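Best way to sort small white plastic boxes and parts?
Thảo Vương
I've got 14 little white boxes and blocks living on one table and I'd love to store them properly!
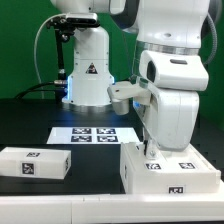
Do you label the front or the lid?

Palesa Kruger
Front, every time! Mine has grey panels at the back, so I can colour-match the tags.
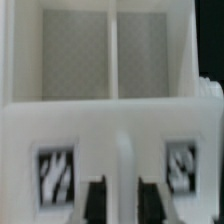
Photo: Palesa Kruger

Park them in a shallow tray too, it's brilliant.

Anas Erraji
Seconding the tray. Square tags read well from any side
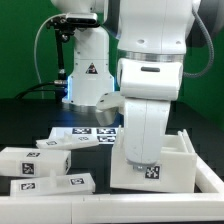
and matte ones don't glare.

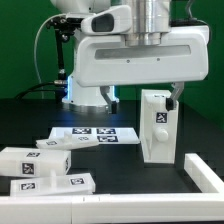

White block with tag and round knob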